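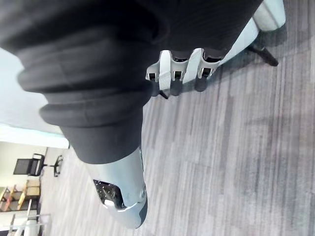

News > Members > Visits and open days

February
By Jozef De Haan

Members who signed up for the winter visit spent an afternoon at Jilus, the robotics company on the Kowalchuk estate in Fultside. The group was limited to 20, and all the places were taken within a few days of the last newsletter.

Rodel Soriano met us at reception and gave a short talk before we saw anything move. Jilus has been in Fultside for 4 years. It started out making joint parts for other firms and now builds full humanoid robots, which it tests in the same building. The rooms used for testing are set up like ordinary offices, with carpet, chairs and shelves. Rodel said the company wants its robots to deal with the floors and furniture people already have.

The robot we saw most of wears trousers. They are plain black ones in a loose fit, rolled up at the bottom so that the metal of the lower leg shows. Several members asked about this. Rodel said the fabric keeps dust out of the upper joints and gives the engineers a fair test, as loose cloth can catch on a hand or bunch up behind a knee. The rolled cuff keeps the cloth clear of the perforated panel on the lower leg. The first pair came from a workwear shop in town and had to be let out at the hip.

The demonstration lasted about half an hour. The robot walked the length of the room, stopped, turned, and came back. It then stood still with its arms down while Rodel explained the balance system. After that it picked up a plastic cup from a table and handed it to Jean from the Standalbridge branch. The first try failed and the cup went on the floor. The second went well. Rodel left the speed setting low throughout, and said that visitors are usually surprised by how slow it is.

We were then shown a hand on a workbench with its cover off. The fingers are made in segments with dark joint pieces between them, and each finger can be taken off and replaced without removing the whole hand. Fingers are the parts that wear out soonest. The workshop has a log of every repair, and the most recent entry on the day was number 662. Most of the entries we looked at were small jobs such as a loose screw or a worn cable.

Questions went on for longer than planned. Members wanted to know about battery life (2 hours of walking, more if it is mostly standing), noise, and what happens if someone bumps into it. There was also a long discussion about stairs. Jilus has not tried stairs with visitors present and does not plan to this year.

Tea was served in the canteen afterward. Our thanks to Rodel and the workshop staff for their time.

Jilus will take a second group in the spring if there is enough interest. Members who missed out this time will be offered places first. Please give your name to the office and say whether you need a seat in the minibus from Standalbridge. Flat shoes are required in the workshop, and bags have to be left at reception.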